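Undero Shared Workshop
Minutes of the September members' meeting

Held in the back workshop, starting 7.15 pm. Fedir Nazarenko in the chair. Apologies were taken from two members.

1. Minutes of the last meeting

Agreed, with one correction. The item on the pillar drill should read "guard to be replaced", not "guard has been replaced". The new guard is still on order.

2. Matters arising

The extractor hose has been mended with tape and a jubilee clip. It will do for now. The Wastex skip was collected late and we were left with a pile of offcuts by the side door for most of a fortnight. Fedir has written to them and had no reply yet.

The key to the metal store is still missing. Anyone who has it is asked to put it back on the hook, no questions asked.

3. Arm build

Most of the meeting was spent on this. The arm is bolted down and moves through its full range from the laptop. The hand is fitted and the fingers open and close on command. The Rathjen power supply is now fixed under the bench and the fan noise has gone down a good deal since it was moved.

Fedir reported that the controller drops out if the arm is asked to reach far to the right at speed. He has set the speed limit at 416 in the settings file and it has not dropped out since. Members are asked to leave that number alone until the cause is found. It was suggested that the fault is in the long data lead. A shorter one will be tried.

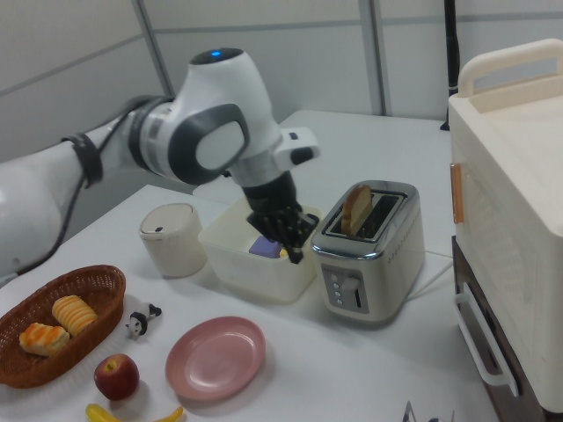 Cable routing was discussed at some length. One view was that the cable should go back inside a sleeve and be clipped at every joint. The other was that a sleeve will stiffen the wrist and make faults harder to find. At present the black cable runs along the outside of the links with a strap near one end, and it was agreed to keep it that way and add a second strap closer to the wrist. The slack at the elbow needs checking at full stretch before the strap is pulled tight.

The next job is picking things out of the translucent storage box and putting them on the pink plate. The purple block is to be done first. The apple and the bread rolls come after that, once the grip force can be set for each item. There was a request to try the toast as well. Left open.

Agreed that whoever runs the arm stays within reach of the stop button, and that no one leans over the table with the power on.

4. Money

The build fund stands at 700. The wish list comes to 3000, most of it for a force sensor and a spare set of finger joints. Agreed to buy the finger joints only. The sensor will be looked at again when the subs are in.

5. Any other business

The old Dolby amplifier on the top shelf has no owner that we know of. It will go to the next swap table unless claimed.

Please sweep under the lathe after use.

The arm table is to be kept clear of mugs.

Meeting closed at 8.50 pm. Next meeting same time next month, same room. Fedir to bring the shorter data lead.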